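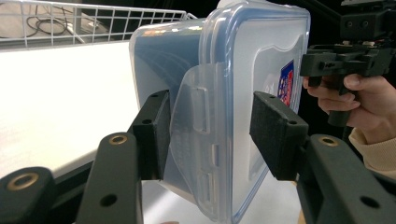 # Clip-lid food container

A **clip-lid food container** (also called a locking-lid box, or in some households simply "a clippy tub") is a box for keeping food, usually made of clear or faintly tinted plastic, whose lid is held down by hinged flaps. It is found in a great many kitchens, very often in larger numbers than anyone remembers buying.

## Construction

The lid has a rounded rim that sits over the mouth of the box, and from this rim hang the flaps, each one joined to the lid by a thin strip of plastic that acts as the hinge. When a flap is folded down it lies against the side wall, where its slots or ridges catch on a lip moulded into the box. Many makers add a frosted panel to the lid, and new containers tend to come with a small printed label, which some people peel off at once and others leave on for years.

Most types also have a soft ring tucked into a groove under the lid - it is this ring, pressed down by the flaps, that keeps soup from finding its way into the bottom of a bag.

## Sizes

Sizes are given in millilitres. In the Flekance range, long sold in the market town of Flendport, the 800 ml box is the one generally chosen for a packed lunch, while the 2000 ml box will take a good family helping of stew or a bag of flour tipped straight in. Kiiskinen boxes are a little shallower and stack rather nicely in a fridge door. Lids from the two makers do not fit one another, a matter of some sorrow to anybody with a mixed cupboard.

## Care

The hinge is the part that wears first, and it lasts longer if the flaps are opened gently, one side and then the other. The ring can be eased out with the handle of a teaspoon, washed in warm soapy water and left to dry fully before it goes back in its groove. Tomato sauces may leave an orange stain - a few hours on a sunny windowsill will often fade it.

## See also

- Grorik jar
- Lunch box
- Larder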